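A cold in Curnton

Day four of the cold. The chemist in Curnton has sold me a syrup that tastes of fence paint, and my neighbour swears by raw onion, which explains the stairwell. I have read 86 pages of a novel and could not name one character.

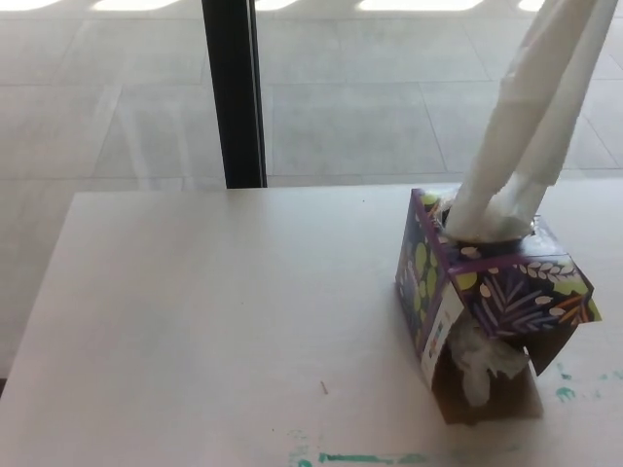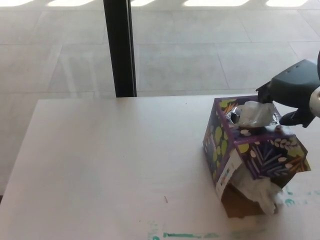

Things I have cancelled

Lunch in Orkham. Choir, to the choir's relief. The dentist, with a croak I may have overdone. Soup is at 2, and I expect to be late for it.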